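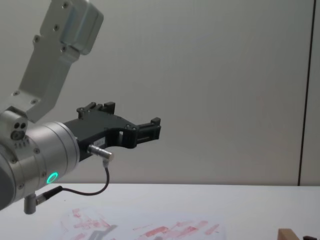 4. Getting the tabletop ready

I'm assuming you have the legs on and the table is standing where you want it. If it's still upside down on the blanket, go back to section 3, I'll wait! The Derow top is white, and white shows everything (pencil, coffee, the blue off your jeans), so I like to do this part before anything gets set down for good.

1. Peel the film off slowly, starting at a corner. Pull it back low and flat over itself. I yanked mine straight up the first time and spent an evening picking off little strips with my thumbnail.

2. Wipe the whole top with a soft cloth and warm water with a drop of dish soap in it. Go over it again with plain water, then dry it.

3. Lay a level along the long side, then the short side. Turn the feet a little at a time until you're happy both ways.

Note: Rasha Qudah wrote in to say her floor slopes so much that one foot ran out of thread. If that's you, ask us for the tall foot, part 668. It screws into the same hole.

4. Put the edge guard on, rounded side out. Press along it with your palm, and leave it alone overnight if you can stand to.

5. Mark your spots with low-tack tape. Pencil does come off, but it takes more rubbing than I'd like.

Caution: No scouring pads, no powder cleaners, and please no acetone! It dulls the finish and I don't know a way to bring the shine back.

For dried glue, lay a damp cloth over it for a few minutes and try a plastic scraper, held nearly flat. Spare guards and scrapers are listed in section 7.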